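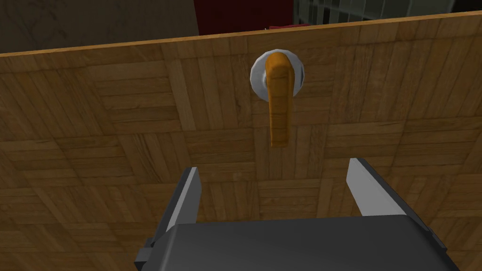 Figura 8 — Painel de porta com padrão de parquet, tiras em sentido alternado.

8. Limpeza e conservação dos painéis

Esta secção aplica-se às portas interiores Hornus com acabamento à vista. Para portas lacadas, consulte o manual Karndale.

8.1 Limpeza corrente

1. Abra a porta e bloqueie-a com o calço fornecido.
2. Retire o pó com um pano seco de microfibra, de cima para baixo.
3. Dilua 16 ml de sabão neutro em 240 ml de água morna.
4. Humedeça o pano, torça-o bem e passe-o no sentido do veio. Se o sentido mudar de quadrado para quadrado, limpe um de cada vez.
5. Seque de imediato com outro pano.

CUIDADO: não aplique água diretamente sobre as juntas. Não use lixívia, acetona nem esfregões.

8.2 Dobradiças

1. Aperte os parafusos à mão, começando pela dobradiça superior.
2. Aplique uma gota de óleo em cada pino e limpe o excesso.

Nota: se a porta roçar no chão, não a aplaine — regule primeiro a dobradiça inferior (ver 6.4).

Peças de substituição: indique a referência 2363 ao distribuidor Poston.

Revisão do texto: 3/9/20, Jarmila Holub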